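The last shift at the Fledwood pottery used to end at 3:30, and the shops along Canal Street stayed open an extra half hour to catch the workers on their way home. The shoe repair place is a dentist now. The bakery is still a bakery, under its third owner.

Fledwood has 2,507 residents, down from more than 3,000 when the kilns were running. At its height the plant employed 333 of them, and most of the rest sold those people groceries or taught their children.

Siu-ming Yeh started there at 19, in the glaze room. She worked on the green line for 2 years before she was allowed to mix a batch on her own. "You learned it by looking," she says. "The sheet gave you the weights, but the sheet didn't know what the weather was doing."

When the plant closed, she took a job at the school cafeteria and kept a wheel in her garage. Last February she rented the old packing room and began teaching evening classes. Ten people signed up for the first one. Most were the grown children of plant workers, and several had never been inside the building.

The plates from those years still turn up at yard sales – usually in ones and twos, rarely a full set. Yeh buys them when the price is fair. 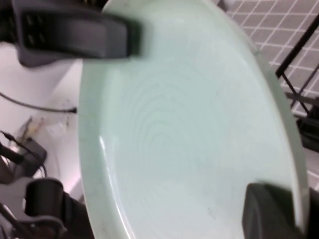

She doesn't resell them. They go on the shelf by the door of the packing room, and students who finish the course may take one home. The next class starts at 6:30, after the cafeteria closes and she has had time to eat.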